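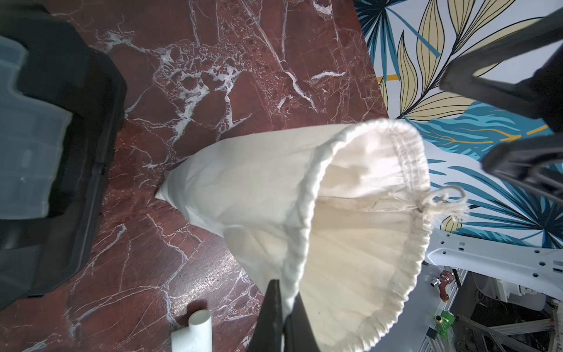

Cotton drawstring bag, opening held wide.

Section 4: Setting up Satti to follow a launch

Okay, you've got Satti installed and you've made an account, so let's get it watching rockets for you! I'm Ataahua Rewi, I wrote most of the pass-prediction code, and this is the part of the guide I get the most mail about.

Before you start, check that your clock is set to update itself. Satti works out everything in UTC, and a computer clock that's 8 seconds off will put the second stage in the wrong bit of sky.

1. Open the Launches tab and click Refresh. The first refresh pulls in 400 past and upcoming flights, so give it a minute (mine always seems to stall near the end, then it finishes).

2. Type in your viewing spot. A town name is fine. I use Wullden, but if you live somewhere small like Sarkcombe you may need to enter latitude and longitude by hand.

Note: West longitudes need a minus sign. Leave it off and Satti will cheerfully tell you the rocket is below your horizon all night.

3. Pick a flight and click Follow. A little orange dot shows up next to it.

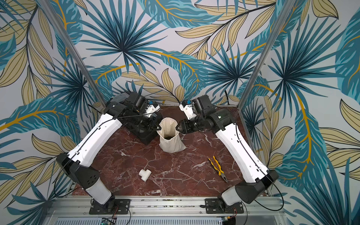

4. Set your lowest viewing angle. The default is 18 degrees, which suits most backyards — I drop mine way down when I drive out to the coast.

5. Choose your alerts. I like one the evening before and one just ahead of liftoff. You can add a third for scrubs, and I really think you should, after the May I spent standing in a wet field for a launch that had already been called off.

6. Click Save, then Test Alert. If your phone stays quiet, look under Rudine, our notification add-on, and make sure it's switched on.

Caution: Never point binoculars or a telescope anywhere near the sun to catch a daytime launch. Satti shows a red band on the sky chart where the sun is. Stay well clear of it.

Orbit heights are in kilometers unless you change them under Units, so a parking orbit listed as 160 is kilometers, not miles.

Section 5 covers saving a track and sharing it with friends.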